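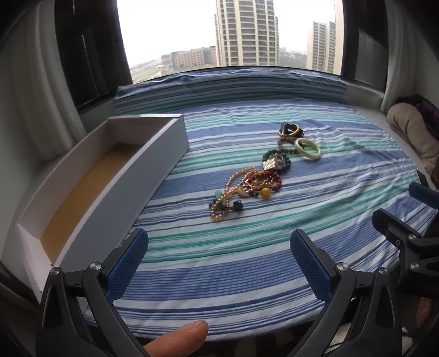 Skastenley Residents' Workshop
Minutes of the equipment meeting, Monday, 7 p.m.

Present: Leidy Correa (chair and minutes), Bellamy Street group, Beltwood group, two people from the jewelry table, one person who was looking for the yoga class and stayed.

Apologies: the yoga class.

1. Minutes of the last meeting
Approved, after the word "heated" was changed to "lively" in item 4.

2. Rarnmont hand gripper kit, trial review
The kit is a pair of hand-held grippers with a camera, plus the subscription that turns recorded sorting and packing jobs into something a robot arm can learn from. Rarnmont wants a decision by the end of September. We have had the trial set for 50 days and the meeting agreed that this is long enough to have opinions.

Beltwood reported on the jewelry job, which is to get a tangle of bracelets and beads off a cloth and into an open box using the grippers only. Solid bangles are easy. Beaded strands are a different matter: pick up one and you have picked up its relatives. The recommended technique is to pinch near an end, lift slowly and refrain from commentary, as the kit records sound.

Bellamy Street asked whether fingers may be used to help. Leidy read out the relevant page of the manual, which says no. Bellamy Street asked whether a small amount of finger may be used. Leidy read out the page again.

On comfort, the grips suit medium hands. One member with large hands described the experience as "operating salad tongs from inside a mailbox." This will go into the feedback form, shortened.

On the pads, general approval. They hold smooth things better than expected. Thin chain still slides out, and Rarnmont's answer was that a finer pad is available at extra cost. The meeting noted that a great many things are available at extra cost.

On the software, 79 recordings were uploaded during the trial and 7 were rejected. The reason given each time was "insufficient task clarity." The meeting felt this was a bit personal.

3. Cost
The subscription is 90 dollars a month, with the grippers on loan for as long as we keep paying. Beltwood thought this fair for what it is. The jewelry table pointed out that it also sorts bracelets, by hand, for coffee. Discussion followed. It was lively.

Leidy asked what we would want the trained arm to do once we had it. Suggestions were bead sorting, packing the repair orders, and the dishes. Rarnmont does not currently support dishes.

4. Decision
To ask Rarnmont for one more month at no charge, with the finer pads included, and to look surprised if they say yes. Votes for: everyone except Bellamy Street, who abstained over the finger question.

5. Actions
Leidy to write to Rarnmont and send the feedback form.
Beltwood to repeat the jewelry job with chains only, and to label the recordings properly this time.
Bellamy Street to read the manual.

6. Any other business
The good scissors are missing again. The person from yoga had not seen them.

Meeting closed at 8:40 p.m. Next meeting same room, date to follow once Rarnmont replies.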